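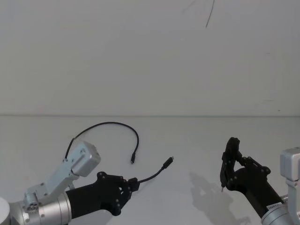
Whitewash

Encyclopedia > Building materials > Paints and coatings

Whitewash, or limewash, is a thin white coating made from slaked lime and water. Chalk, salt or tallow is sometimes added. It is brushed on to brick, stone or plaster in several coats and hardens as the lime takes up carbon dioxide from the air.

Use in Primberg

Farmhouses in Primberg were limewashed each October until oil paints became cheap. Folasade Ajayi's survey of the district recorded 65 barns with old limewash, some of it built up in more than seven layers.

Shares: 400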